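3.2 The sorting bin and its bars
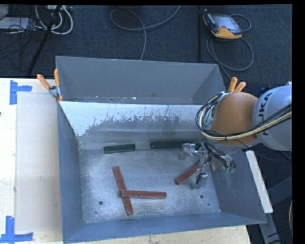

Figure 2. Bars in the sorting bin on the work table.

Sorting small stock by color is one of those everyday chores that most of us learned at a kitchen table long before we met it in a workshop, and we wanted our study to keep something of that homely character. The bars used at Monwood come in two colors, green and brick red, and they are returned to the bin without any care for neatness. In Figure 2 the two green bars lie toward the back, near the foot of the divider, with bare metal between them, while two of the red ones have ended up crossed, one resting over the other. Crossings of this kind gave us a good deal to think about - a bar that lies on top has to be taken first, and the order of the work then follows the pile and no longer the color. Ekow Mensah went patiently through all 3,497 layouts in our records and marked 930 of them as containing at least one crossing. We left 91 layouts out of the later comparison, as their notes were incomplete, and we return to these in Section 5.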